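Print | E-mail

Curnex rents out its tidy-up arm now

I've been bugging Curnex for months about a rental plan, and as of February there is one! You get the arm, the wrist camera and the floor-pickup software for $500 a month (buying it still runs $3,000), and the Delerholm shop does the setup. I went by on Saturday and liked it a lot — especially the wrist view, which puts you right down by the baseboard with the crumpled paper, the plastic bag and the bits of cardboard.
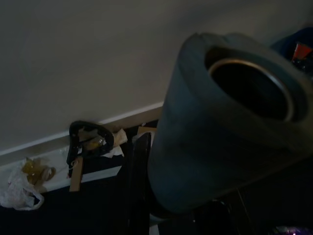 Photo: Clorance / Curnex

My one gripe is the 27-page setup guide (bring coffee). Sign-ups are open at the Delerholm counter, and they'll take trade-ins on the older model too.

Print this story | E-mail this story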